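Pressemitteilung
Donnerstag, 11. Januar

Welteteck startet ins neue Jahr mit dem offenen Aufräumtisch

Kehrschaufel, Müllbeutel, ein Bogen Papier: Ab sofort wird in der Werkstatt Flovitz wieder gemeinsam sortiert, gefegt und weggeworfen

Ich schreibe diese Mitteilung selbst, weil unsere Pressestelle aus mir besteht (und aus einer Kaffeemaschine, die gerade entkalkt werden möchte). Mein Name ist Zihan Xiong, ich leite bei Welteteck das Programm rund ums Ordnunghalten, und ich freue mich riesig, dass unser Aufräumtisch nach der Winterpause wieder öffnet!

Für alle, die uns noch nicht kennen: Welteteck ist ein kleiner Laden mit angeschlossener Werkstatt. Vorne verkaufen wir Haushaltssachen, hinten, im Raum, den wir Flovitz nennen, wird gearbeitet. Im Dezember hatten wir dort den letzten Termin des alten Jahres, und es kamen so viele Leute, dass wir die Jacken auf dem Kopierer stapeln mussten. Danach war klar, dass wir weitermachen, und zwar mit mehr Terminen und einem Ablauf, der auch dann noch klappt, wenn sich alle gleichzeitig unterhalten.

Worum es geht? Um den Kleinkram. Schubladen voller Schnipsel, Bastelreste, Bonbonpapier, abgebrochene Stifte, das Zeug eben, das man beim Frühjahrsputz von links nach rechts schiebt und dann doch wieder in die Schublade fegt. Ihr bringt eine Kiste davon mit, kippt sie auf den Tisch und geht mit einer halb leeren Kiste nach Hause. Manche brauchen dafür zwanzig Minuten, andere bleiben den ganzen Abend und helfen am Nachbartisch mit.

Den Aufbau haben wir im Herbst lange ausprobiert. Zuerst hatten wir nur einen Eimer in der Raummitte, und das war ein einziges Gerenne. Jetzt liegt auf dem weißen Tisch ein großer Bogen taupebraunes Papier, links und rechts steht je ein schwarzer Abfallbehälter mit schwarzem Beutel, und in der Mitte wartet die beige Kehrschaufel. Der Bogen darf Macken haben, wir benutzen ihn so lange, bis er wirklich durch ist. Auf dem hellen Tisch sieht man damit sofort, wo gearbeitet wird, und die Krümel bleiben beieinander.
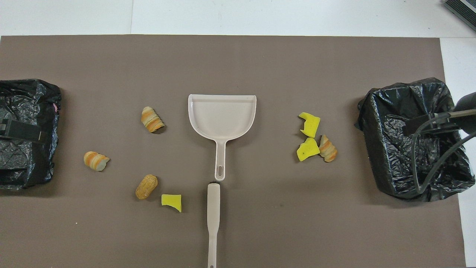

So läuft ein Abend ab

Wir fangen mit dem Auskippen an, das macht am meisten Spaß. Was ihr behalten wollt, kommt zurück in die Kiste. Restmüll landet links, Verpackungen landen rechts, und wer sich nicht sicher ist, fragt einfach laut in den Raum. Es antwortet garantiert jemand, meistens sogar drei Leute mit vier Meinungen. Zum Schluss wird der Bogen leergefegt, die Beutel werden zugeknotet und neue eingezogen. Den Rand des Beutels bitte immer ordentlich über den Behälter schlagen, sonst rutscht er beim ersten Schwung nach innen, und dann dürft ihr mit dem Arm hinterher.

Papier, Glas und Batterien sammeln wir getrennt am Eingang. Farben, Lacke und Medikamente können wir leider nicht annehmen, bitte bringt so etwas zur Schadstoffsammlung eurer Gemeinde.

Neu in diesem Jahr

Unser Sortierset heißt Tokesa, und endlich kann man es auch mitnehmen! Drin sind ein Papierbogen, eine Kehrschaufel und eine Rolle Beutel, dazu ein Faltblatt mit den Tipps, die sich an unseren Abenden bewährt haben. Die erste Auflage umfasst 400 Sets. Davon gehen 200 an Schulen und Kitas in der Umgebung, der Rest steht ab heute vorne im Laden. Wenn sie weg sind, packen wir nach, das kann allerdings ein paar Wochen dauern, wir packen nämlich alles von Hand.

Das Faltblatt hat das Büro Rivadeneyra gestaltet, und ich finde es wunderschön, auch wenn wir uns über die Schriftgröße fast in die Haare bekommen hätten. (Ich wollte sie größer. Sie ist jetzt größer.)

Außerdem gibt es drei feste Abende im Monat statt wie bisher einen. An jedem Abend stehen vier Tische bereit. Wer in der Gruppe kommt, etwa als Hausgemeinschaft oder Schulklasse, bekommt auf Wunsch einen eigenen Termin am Vormittag.

Praktisches

Die Teilnahme kostet nichts, das Material stellen wir. Bitte meldet euch vorher im Laden oder telefonisch an, damit wir die Tische verteilen können. Eure Kiste sollte so groß sein, dass ihr sie allein tragen könnt, der Weg durch den Laden ist schmal und die Regale mit den Tassen stehen ungünstig. Kinder sind herzlich willkommen, bis zum Grundschulalter bitte mit Begleitung.

Redaktionen, die einen Abend besuchen möchten, melden sich am besten direkt bei mir. Handschuhe habe ich in allen Größen da.

Pressekontakt
Zihan Xiong
Welteteck, Werkstatt Flovitz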